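Notebook, Hostirside bench, push policy

Second day with the Kaplan checkpoint. The write-up that came with it says it follows open-ended instructions on the block board without a hand-tuned planner. I'd like that to be the case. So far I have 17 runs logged and I trust maybe half of my own success labels, which were made late in the day and from the overhead view only.

Setup is unchanged: single rod, velocity commands in the plane, tag at the far corner for the board frame. Instruction under test was "keep the colors in pairs". Red and green are jammed up against each other on the right, so a checker that only looks at distance to the same color passes this layout whatever the policy does. Same complaint as last time.
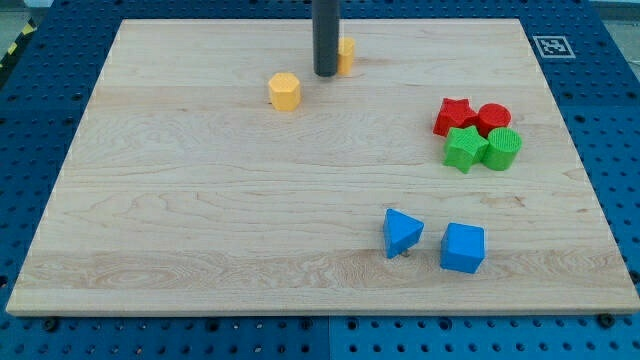

Does the policy replan when a block ends up somewhere it didn't expect?

It picks a new action from every camera image, so in a loose sense it reacts, but there is no explicit plan in there to revise and we have no test that separates the two.

Things to fix before anyone quotes a number:

Success checker needs a second term. Right now it is pairwise distance only. Add a separation margin between colors, otherwise touching groups count as sorted.

Pose estimator assumes every block sits flat. The blue triangle is tipped, with a bit of metal showing under it, and the estimator will still hand back a confident flat pose. I want a tilt flag, or at least a residual I can threshold on.

Shape labels on the yellow pieces flip between image sources. Color is stable. For now, key on color and ignore shape for yellow – ugly, but it keeps the logs comparable.

Action smoothing was left at 4 steps from the Grimberg config. Could be hiding jitter near contact. Rerun at 2 and compare before blaming the network.

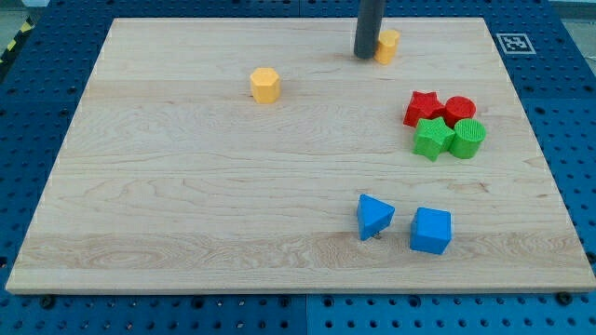 Stumatthorpe, May

Their log came over with the shared folder, pasting the relevant part so it stays with ours. Same checkpoint, same instruction set, much better score. Their checker has no separation term either, and they reset the board by script to a short list of layouts. I'd want our starts run through their stack before believing the gap is calibration.

2023-05-25: checker patch started, not merged. Smoothing rerun queued.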